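Joranham Folding Notes, read me first

Hi! I put this folder together because I fold a lot of laundry and got tired of keeping my methods on the backs of envelopes. It holds my written notes on folding soft clothes flat on a table: T-shirts, thin sweaters, pajama tops, a few odd things like bibs and pillowcases. There are almost 3000 entries now, most of them one or two lines long.

What's inside

notes.txt is the big one, one garment per line. The columns are garment, fabric, fold style, table and remarks. I only started filling in the table column in May, so the older lines say "unknown" there (sorry, I really can't remember).

styles.txt explains the fold names. "Branel" is my everyday one: long sides in toward the middle first, so you get a tall strip, then up from the bottom. "Merkis" is the same start but finished as a roll, good for drawers that are too shallow for a stack.

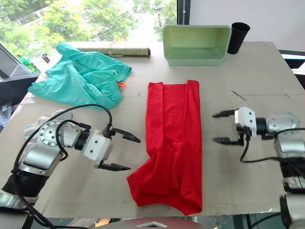 The strip stage is where I spend most of my remarks, and knits are the reason. A stiff cotton shirt stays where you put it. A soft knit creeps, the hem end fans out wider than the top, and if you go ahead and fold it up anyway you end up with a fat lumpy corner in your stack. I pull the hem straight with both hands, tuck any loose flap back under, and smooth from the collar end down. Then fold!

"Dovhaniuk" in the style column means a fold in 3, like a letter. I use it for anything long.

Things to know before you use it

Fabric names are my own guesses whenever the label was gone. Line 99 is a duplicate of line 100 and I've left it in so the numbering doesn't shift. Sizes aren't recorded at all, which I regret for the kids' stuff.

Fitted sheets are not covered. I've tried, and my notes on them were mostly grumbling, so I took them out.

Use any of it however you like. If you add your own lines, put them at the bottom and keep the columns in the same order. I usually tidy the file on Wednesday, after the towels are done.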